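Boundary Fences and Backyard Works: Frequently Asked Questions
Ernora Residents' Association
Last updated 11/25/25

Who needs to lodge an application?

Any owner in the Ernora estate who proposes to build, replace or alter a boundary fence must lodge a Fence Notice with the Association before work begins. Tenants may prepare the form, but the owner must sign it.

Do I need my neighbour's agreement?

Yes, where the fence stands on a shared boundary. Attach a signed copy of the agreement, including the proposed cost split. If your neighbour has not replied within 21 days of receiving your notice, contact the Association office and we will advise you on the next step.

Which materials and colours are permitted?

Timber, powder-coated steel and rendered masonry are permitted on side and rear boundaries. Unpainted fibre cement is not. Horizontal and vertical slats are treated in the same way, and either may be stained in any colour on the estate palette. Posts may be darker than the boards they support. 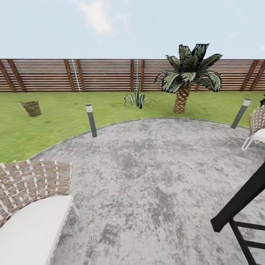 Gaps between boards are assessed for privacy only where the fence adjoins a neighbour's outdoor living area. Elsewhere the owner may choose the spacing.

Can I plant along the fence line?

Planting does not require approval. Large shrubs and spiky species should be set back at least 600 mm from the boards so that both owners can reach the fence for maintenance. Owners on Koria Crescent should also check for the stormwater easement shown on their title plan.

May I attach lights, wires or a trellis?

Light fittings and climbing wires may be fixed to your own side of the fence. Mains electrical work must be carried out by a licensed electrician. Anything that projects above the top of the fence requires a separate application.

What does it cost to lodge?

The fee is $200 for a new or replacement fence. Repairs of a like-for-like kind attract no fee. Corner lots pay $552, as these applications include a sightline inspection. Fees were last reviewed in August.

How long does a decision take?

Most applications are decided in about four weeks. Incomplete forms are returned to the applicant and the period starts again when the missing documents are received.

What if I disagree with the decision?

Write to the Reviews Officer, Kausar Farooqui, setting out your grounds and enclosing the original decision letter. Reviews are conducted on the papers. Enquiries regarding current applications should be directed to Nurhan Keskin at the Association office.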